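How do I find out how my councillor voted?

Ruan Buthelezi
Our council voted in June on merging the two northern wards. It passed 32 to 30, so every vote mattered. The local paper gave the totals but no names, and my councillor has not replied to two emails. Is there a list somewhere, or do they not have to say?

Paula Neagu
Look for the minutes on the council website, under the date of the full council meeting. If a recorded vote was called, the names are at the end of that item, split into for, against and abstained. If it was done by a show of hands you will normally only see that the motion was carried. As your paper had exact totals, I would expect the names to be there. Draft minutes can take a few weeks to go up. 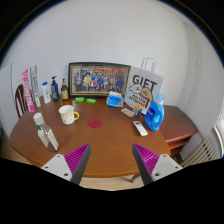

Can I ask for a recorded vote myself as a resident? A councillor has to ask for it, before the vote is taken, and most councils want several others to back the request. Write to yours well ahead of the meeting.

Also check whether the meeting was filmed. Ours keeps the recordings up, and the clerk reads the names out one by one.

Despina Mihăilă
they all vote with their party anyway, so look up the party and you have your answer

Mirela Bragança
Not on ward boundaries. Ours split by area, and two from the same party voted opposite ways. If the minutes don't help, email democratic services and quote the item number. I had a reply in 8 days.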